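Participants wanted: cloth sorting and basket sessions

Balter is looking for adults to take part in paid sessions on everyday laundry tasks at our Trindell Street site. The work is simple and needs no experience — you sort small colored cloths, put them in a wire basket, take them out again and stack them on a table.

Who can apply

You must be 18 or older, able to stand for most of a two-hour session and comfortable bending to floor level. People who have taken part in a Balter study before may apply again.

What you do

Cloths come in several bright colors. Some tasks use the basket on the floor, others the tabletop. Staff tell you which task is next. Wear plain, comfortable clothes and flat shoes.

Teal cloth over the wire basket, and cloths on the wooden table

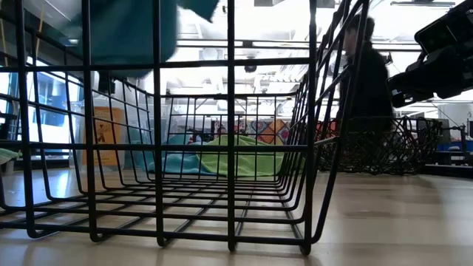
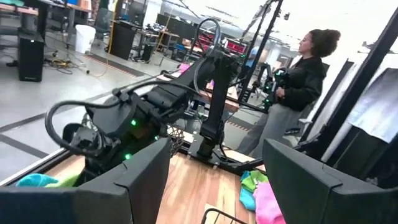 How to apply

Send your name, phone number and the days you are free to the Balter front desk, quoting reference 2484. Applications close 8/7/23. Parking is behind the building — use the Greltero entrance.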